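Pimley: A Home-Scale Arm Project for Clearing a Kitchen Counter
Student Project Report, Mechatronics Design Course

Author: Project Group 8

1. Background and purpose

The Pimley project began in March as a build in a shared workshop. The group wished to learn whether a single arm, programmed by students, could clear a domestic counter after a meal and place each item in a rack or tray. The mounting plinth and the tool flange adapter were made at the Ollaria workshop, where the group holds a bench and a storage shelf. The control software was written at home by the members, in evening sessions between 6 and 9 p.m.

The course requires that motion be proven in simulation before any hardware is powered. The work reported in this document therefore concerns the simulated kitchen, in which the arm, the gripper and the counter were modeled together. Physical trials are planned for the next term and are outside the scope of this report.

2. Simulated workspace

The kitchen model was assembled from a general object library and then edited by hand. The group chose a marble counter because the veined surface is difficult for the vision module, which had been tuned on plain backgrounds. Object positions were reset at the start of each run from a list of 19 stored layouts.

Camera views close to the arm proved to be a problem early on. With the camera near the upper links, the shells conceal a large part of the counter, and the software must work from whatever remains in view.

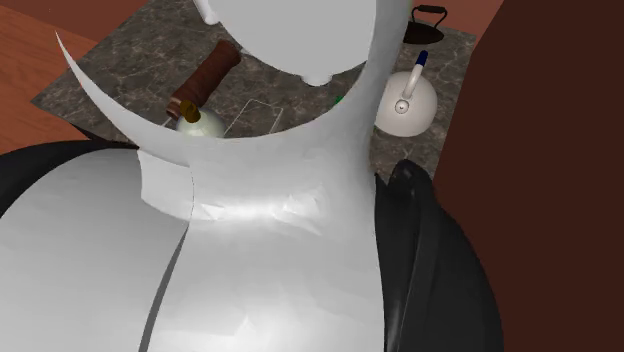

Figure 1. Simulated close view past the white arm shells toward the counter, with the white kettle at right.

Transparent items are a second difficulty. Glass shows in the render as little more than thin light outlines, and the detector, called Esska in our code, missed it more often than any other class. The group added a depth check to the detector, which reduced the number of missed items but increased the processing time per view. The faceted look of the arm shells results from the reduced mesh used to keep the simulation at a usable speed. It has no effect on collision checking, which uses a separate and simpler set of shapes.

3. Gripper and grasp planning

The gripper model has black segmented fingers. Grasp planning was handled by a module named Moradi, which proposes contact points, rejects those that would bring a finger into the counter, and ranks the remainder. The group set a limit of 400 proposals for each object. Raising the limit further gave no measurable gain.

Cups were selected as the main test object. A cup may be upright, inverted or on its side, and each case calls for a different approach direction. The sideways case required the most revision - a finger must pass low beneath the wall of the cup, where there is little clearance and where cutlery may also be lying. 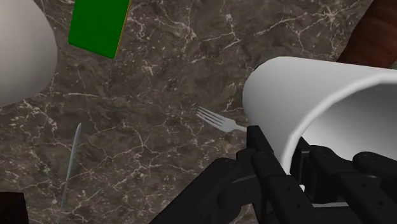
Figure 2. Gripper holding the white cup on its side, with one finger over the fork handle.

Contact with neighboring items was the leading cause of rejected plans in this series. The first version of Moradi treated every object other than the target as a fixed obstacle with a wide safety margin, and on a crowded layout it frequently found no plan at all. The revised version applies a narrow margin to flat items such as forks and knives and keeps the wide margin for bowls, kettles and glassware. The group considers this an acceptable compromise for simulation. It should be reviewed before real cutlery is used, as a finger may drag or pin a utensil.

4. Results

The group carried out roughly 200 runs across all layouts. Upright cups were handled reliably. Sideways cups were handled less reliably, and the failures were concentrated in layouts with cutlery beside the cup. Planning time was longest on these same layouts. Two members repeated a portion of the runs on a home computer and obtained the same ranking of layouts by difficulty, although the runs were slower.

5. Remaining work

The following tasks are carried forward to the next term:

Fit the adapter at Ollaria and check its alignment with the arm flange.
Move the camera farther from the upper links and repeat the visibility study.
Add a step in which utensils are removed before a sideways cup is attempted.
Review the narrow margin in Moradi with the course instructor.

The source files and the stored layouts are kept in the group folder on the course server. The layout numbering changed once during the term - files saved under the old numbering carry the suffix "a".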